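In Defense of the Covered Stool

Angeliki Vasilakis

My grandmother had a word for furniture with no clothes on, and it wasn't a kind one.

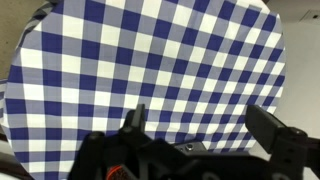 She would have approved of blue-and-white gingham. She thought a check was the most honest pattern going, because you could see right away whether the person who put it on had been paying attention. If the lines ran true across the middle and bent evenly toward the rim, fine. If they wandered, she would turn the thing around so the bad side faced the wall and say nothing more about it, which in our family was a fairly strong remark.

I have been thinking about her since January, when I moved into a smaller place on the edge of Bullville and found that almost everything I owned was bare. Bare stools, bare shelves, a bare bench by the door that came flat in a box from Plundumden and took me an entire Sunday and most of my good temper to put together. It is a perfectly decent bench. But for weeks the rooms sounded like a school gym. Put down a cup and you heard it in the bedroom.

What I'd like to argue for, in my roundabout way, is the return of the fabric cover. I mean the plain sort, cut from cotton by the yard and pulled over something round or square that you already have. It went out of fashion somewhere along the line, together with skirts on armchairs and little curtains under the sink, and I understand why. People wanted to see the wood. They were tired of laundering things that didn't strictly need laundering. My own mother, who grew up with all of it, got rid of every cover in the house the minute it was hers to get rid of, and she talks about that afternoon the way other women talk about their honeymoon.

Still, I think we threw out more than we meant to. A cover forgives a lot. It forgives the cheap board underneath and the ring left by a wet glass. It lets a thing you bought for next to nothing sit beside a thing you saved up for, and neither one looks embarrassed. I saw a round ottoman in the window at Lambrakis last month priced at 899 dollars, very handsome, in a cream wool that I would be afraid to sit on in anything but clean pajamas. Then I came home and covered the old one with 29 dollars' worth of cotton, and I put my feet up on it that same evening with my socks still full of garden.

Now, round things are harder, and I won't pretend otherwise. A square cushion you can do half asleep. With a curve, the check tells on you. The squares have to give somewhere, and the trick (my grandmother's, and she got it from a neighbor in Gunddale whose name I'm sorry to say I've lost) is to start from the center of the top and smooth outward a little at a time, going from one side to the opposite side and back again, and to leave yourself a generous hand's width to fold under. Most people cut too close. I cut too close the first time and had to go back for more cloth, and the girl at the counter was nice enough to act as though she didn't remember me.

There is also the question of stripes, and whether you can have them anywhere near a check. The magazines used to say never. I say gray and white stripes get along with nearly anything, the way a quiet uncle does at a wedding, and a room where every single piece of cloth matches makes me feel I ought to be waiting for a dentist. Keep the walls plain and you can get away with quite a bit. Beige is good for this. I know beige has had a hard few years, but it holds its tongue and lets the blue do the talking.

My mother came to visit in the spring and looked at my handiwork for a good long while. She said I'd be sorry on laundry day. Then she sat down, put her feet up, and asked whether there was any of that cotton left, as she had a hassock at home that was looking a little tired.

I gave her the remnant. It won't be quite enough, and I've told her so, but she says she's only going to do the top.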